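Stolgate School Meals Service
Frequently Asked Questions for Parents and Guardians

The Stolgate School Meals Service provides lunch at 11 schools in the Stolgate and Lernby areas. The answers on this page apply to all of them unless a school is named. Questions that are not covered may be sent to the Meals Office using the contact form.

Who may receive a school lunch?

Every enrolled student may receive a lunch on any regular school day. Students do not need to sign up in advance for the standard menu. Students who require a special menu must be registered with the Meals Office before the first special meal can be served.

What is included in a standard lunch?

A standard lunch consists of a main dish, a vegetable, a grain item, a serving of fruit, and milk or water. Students may decline up to two items. The price of the meal remains the same when items are declined.

Is fruit served every day?

Yes. Whole fruit is offered with every lunch. Apples and pears are supplied by Ongart Orchards from September through the end of the winter storage season. Bananas, oranges, and melon are served in the spring. Students in kindergarten and first grade may ask for their fruit to be sliced.
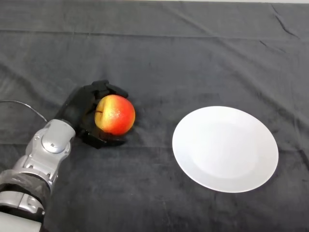 May a student take fruit out of the lunchroom?

One piece of whole fruit may be taken from the lunchroom and eaten later in the day. Milk, cut fruit, and hot food must be eaten at the table. Individual teachers decide whether food may be eaten in their classrooms.

How much does lunch cost?

A full-price lunch costs 4 dollars at all grade levels. Families approved for free meals pay nothing. Adult visitors may buy a lunch at the full price by checking in at the school's front office before 9:30 a.m.

How do I apply for free meals?

One application covers all children in a household. Forms are available at each school office and on the Forms page of this site. Applications are accepted at any time of the year, and a family whose income changes may apply again. The Meals Office will send a written decision within ten school days. Until the decision is received, the household is responsible for the cost of meals.

Approval from the previous school year carries over for the first 30 school days. A new application must be on file by the end of that period.

How do I pay?

Payments may be made through the online meal account or by check delivered to the school office. Checks should be made out to Stolgate School Meals Service, with the student's full name on the memo line. Cash is accepted at the register at Grondis Middle School only.

What happens if my child's account has no money in it?

The student will receive the same lunch as every other student. The charge is recorded on the account, and a notice is sent to the parent or guardian by email. Staff do not discuss balances with students.

How are food allergies handled?

A Special Diet Form signed by a physician or other licensed medical provider is required. The form must list the foods to be left out and, where possible, suitable replacements. Ingredient lists for all menu items are kept at the Meals Office and may be requested by any parent or guardian.

The service currently prepares special menus for 384 students. Changes to an existing special diet take effect within five school days after the new form is received. 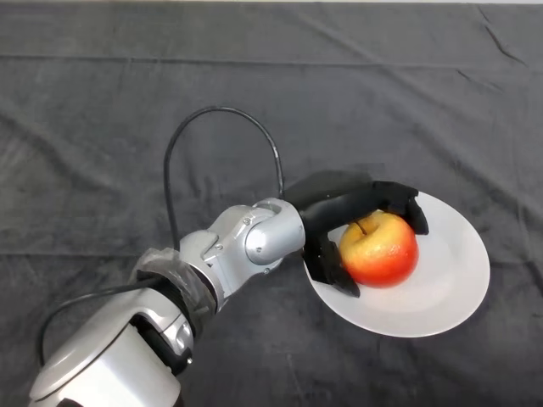 Are vegetarian meals available?

A meatless main dish is offered daily. No form is needed. Vegan meals are available on request with one week's notice.

Where is the food prepared?

Main dishes are cooked each morning at the central kitchen on the Grondis campus, which can produce 2,000 meals a day. Vegetables are finished at each school. Lernby Elementary has its own full kitchen and follows the same menu.

May I send a lunch from home?

Yes. Students with a lunch from home may buy milk separately. Microwave ovens and refrigerators are not available for student use.

Is lunch served on early dismissal days?

Lunch is served on early dismissal days beginning at 10:45 a.m. A bagged meal is provided at schools where the lunchroom is closed. Lunch is not served when schools are closed for weather.

When are menus posted?

Menus are posted one week before the start of each month. The September menu is posted in July together with the supply lists.

Whom should I contact with a concern about a meal?

Please speak first with the kitchen manager at your child's school. Concerns that are not settled at the school may be sent in writing to Pejman Naseri, Director of Meals, at the Meals Office. The office is open from 7:30 a.m. to 3:30 p.m. on school days.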